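The Table by the Door
Marietjie Fourie on desks, drop zones and the stuff that never makes it to the cupboard

Every office has one. Ours is by the door. Mail lands on it, lunch lands on it, the box somebody meant to carry down to the supply closet lands on it and stays through April.

I've been in and out of small offices for this piece since the start of the year. Shops over garages, a print broker, two tax people sharing a former shoe store. Different trades, same table. It has a charger on it. It has paper. It has a drink somebody walked away from.

Wesetti is where I started. They sell replacement parts for sewing machines, mail order, 4,000 orders last year out of a unit the size of a dentist's waiting room. The front table was supposed to be for packing. By the time I got there packing had moved to the floor, and the front table was a sort of museum. Envelopes. Tape with no end you could find. A stapler that had been mourned and replaced and was under a catalog the whole time.

"We clear it every night," the manager told me. Then she looked at it. "We clear it some nights."

What's on these tables is hardly ever trash. Trash is easy, trash goes. It's the in-between things that sit. The half used, the nearly finished, the opened but not read. You can't throw it out and you can't quite put it away, so it gets set down in the nearest flat place and the next thing gets set down next to it. 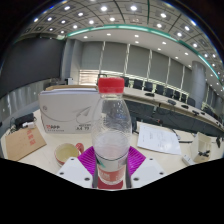
Drinks are the worst of it, in my book. Everybody I talked to brought them up before I did. Cups migrate toward paper, I don't know why, there must be a whole desk to choose from and the cup goes by the invoices. You get the mug with the last of something pale and yellowish in the bottom, parked right in front of a box of A4, and a brown cardboard envelope lying nearby waiting on somebody to deal with it. Then a plastic bottle with a red cap, cloudy stuff in the lower part, mostly empty up top. Too much to toss, not enough to want. At Foslow, which does bookkeeping for restaurants, they have a rule that anything with liquid in it lives on the windowsill. The windowsill was full when I visited. The table was pretty good though.

Paper comes second. Heavy, so people put it down at the first chance they get. Nobody wants to walk a box of printer paper to the back when the printer's going to be asking for it in an hour. So it gets opened where it landed, and then the top of the box turns into a shelf, and loose sheets go up there, and then it's furniture. You've lost. That box is not moving until it's empty and probly not then either.

I asked the owner of Stikitz about this. Label and sticker shop, six people, one very long counter. His fix was boring and I liked it. He put a low cart under the counter, on wheels, and paper goes on the cart the minute it comes in. No lifting it twice. It cost him 70 dollars used and he says the counter has been clear since the first week, apart from what he called "the corner." Every place has a corner. I didn't push.

Chargers. Oh boy. A black brick with a cable trailing off to who knows where, and no one will unplug it in case it belongs to something. Foslow had a drawer of them, no labels. At Heffernan, a surveying outfit in two rooms over a bakery, they tag each one with masking tape and the name of the thing it runs. Took an afternoon. They threw out a grocery bag full at the end and kept one mystery adapter, taped to the wall with a question mark on it. It's been up there since last summer.

Heffernan also had the best idea I saw anywhere, so here it is. They keep a tray. Just a plain cafeteria tray, on the table by the door, and anything you don't have a place for goes on the tray. When the tray's full, whoever put the last thing on it has to empty it. That's the entire system. People get very careful about being last. I watched a grown man walk a padded envelope all the way to the back office and hand it to the person whose name was on it, which he could have done in the first place.

Mail should be opened standing up, by the way. I got this from three different people. Sit down with it and it spreads. Open it over the recycling, keep what needs keeping, and put that straight where it's going. Cardboard envelopes are sneaky here. They look important. They stay flat and don't fall over, things get stacked on them, and a month later there's a check inside. One of the tax people found a refund for 1,301 dollars that way, made out to a client who had called about it twice.

Don't buy organizers first. Everyone does. Wesetti spent some 200 dollars on stacking bins before they'd sorted anything, and what they had after was the same stuff, in bins, taller. They use four of them now. The rest are on the table.

A few other things from my notes, in no order.

Wash mugs at lunch, not at closing. At closing you've got your coat on.

If a box is open, fold the flaps down or cut them off. Flaps sticking up make the whole room look messy, even a neat one.

Give visitors somewhere to put their things. A hook, a chair, whatever. Otherwise it's the table.

Finish the bottle or pour it out. Come on.

I went back to Wesetti on 19th April to check a couple of quotes. The front table was half clear. Packing had moved up off the floor and onto the clear half, the tape had a paper clip stuck on its end so you could find it, and the manager was eating a sandwich at the other half with her elbow on a stack of catalogs. She asked did I want coffee. I said sure and she looked for a place to put it.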